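Wastum Community Help > Robot cells > Rules and good practice

Do written clearance rules make sense for a simulated cell?

Waraporn Rungrueang
Hello everyone, and sorry in advance for the length of this. I have been asked to write the house rules for our pick-and-place work, which for now is all in simulation: one arm, two white tables, and a mug to pick up and carry. My first draft treated the simulator like the real floor, with a minimum height over the table, a speed limit near the surface and a written sign-off before anyone changes the grip settings.

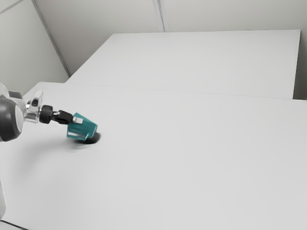
My coworkers were very kind about it, but two of them asked why we would bother with a height rule when there is nothing to break. I can see their side! We have logged 1,246 runs so far and the worst thing that has come out of a bad one is a red line in the log. Still, I keep thinking that people carry their habits with them, and we hope to move to a real cell in July. Our draft has 60 mm of clearance while carrying, measured from the gripper. Is that a sensible sort of rule to write down, or am I making work for everybody?

Skedilside
You're making work. Put the limits in the controller and be done with it. If it's only in a document people won't read it.

Srisuk
Welcome, Waraporn, and please don't be discouraged. I went through this same exercise a while ago and my first draft was a good deal longer than yours, so you are ahead of me already. I'd keep the rules, and I half agree with Skedilside that the ones with numbers in them belong in the controller too. What I would change is how a few of them are worded. Going through them in the order I'd put them on the page:

1. Say what the height is measured from. "From the gripper" works while the gripper is empty, but once it has hold of something, the lowest point may be a part of the load. With a mug it can easily be the handle, and a tilted mug changes the answer again. I'd write "from the lowest point of the arm, gripper or load, whichever is lower," and then your 60 mm means the same thing to everyone who reads it.

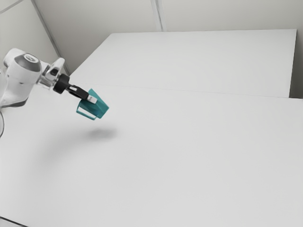

2. Give the seam between the tables its own line. If one top sits a touch higher than the other, your clearance has to come from the higher one. We go up to some 80 mm before crossing ours, on a Tomgate cell with a similar layout, and then come back down on the other side if we need to.

3. Keep the slow zone separate from the height rule. The gripper has to go below 60 mm to pick anything up at all, so let the height rule apply to carrying and the slow zone to the approach. I start ours at 100 mm, and I'll admit that is mostly caution on my part.

4. Mark every rule "simulation," "real cell" or "both." A clean run in the simulator is lovely to have, but it doesn't replace the risk assessment on the real machine, and whoever is responsible for safety at your place should go over the rules again before July. Your sign-off on grip settings I would mark "both" without a second thought.

Waraporn Rungrueang
Thank you both, this is so helpful! The handle had not crossed my mind at all. I'll rewrite the first rule tonight and ask about putting the limits in the controller on Tuesday.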